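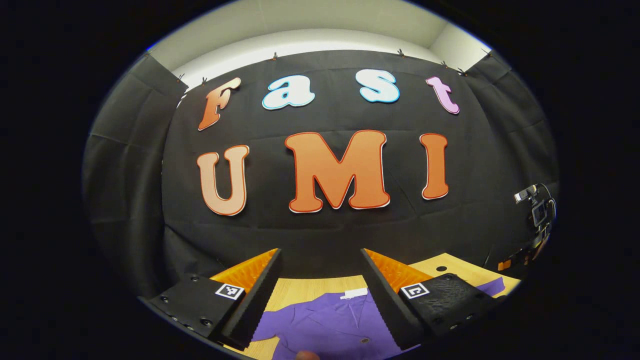 The garment bay in March, with the purple garment laid out between the fingers.

Hi all,

March went mostly into looking after the one cell we have, so this report is heavier on screws and cloth than the last one. I'll start with the good news: the Clorkance garment bay is set up and in daily use, and we logged 2,886 demonstrations on it before the month ran out. Our target in the plan was lower than that, so I'm pleased!

The backdrop is finally up properly. You may remember I'd been using tape, and the cloth kept sagging behind the letters overnight. It's on black clips along the top edge now and it stays put, although the lower half still creases and the left side is no better. I've stopped ironing it. If there's money left in the sundries line I'd like a heavier fabric for the summer, but it's not urgent.

The bigger job was the gripper. The orange finger pads are soft and ridged, and the ridges are what hold on to a collar or a hem, so when they wear down the cloth starts slipping and you get a run of bad grabs before you notice. I swapped both pads at the start of the month and now check them every morning at 8:30, before the first session. Swapping one pad on its own is a false economy – I tried it in the winter and the fingers never closed evenly.

While the fingers were off I went over the fasteners in the black housings, found 5 that had worked a little loose, and put them all back in with a drop of threadlocker. I also replaced the square markers on top of the two housings. The old ones had picked up a shine from handling, and we threw out 223 recordings in the previous period where the tracking dropped one or the other. With the new matte prints we've thrown out 47. Same procedure, same lights, same table, so I'm fairly sure it was the markers (the Ueda write-up has the details, if anyone wants them).

Cables are my least favorite subject. The camera stand on the right of the table still has loops hanging off it, and one of them caught a sleeve twice. I've ordered cable wrap from Lendow and will tidy the whole stand in one go when it comes. The stand itself doesn't need to move, which saves us a recalibration.

Spending is inside the budget. The pads cost more than I'd put down, the clips cost next to nothing, and I haven't touched the travel money.

For next month I have the cable job, a second set of spare pads, and a short maintenance sheet so the Piko team can run the bay without ringing me up. I'd also like to try some thicker garments, jackets mainly, once the spares are on the shelf. Could you let me know whether the pads can go on the standing order? They take a while to arrive and I'd hate to run out halfway through a batch.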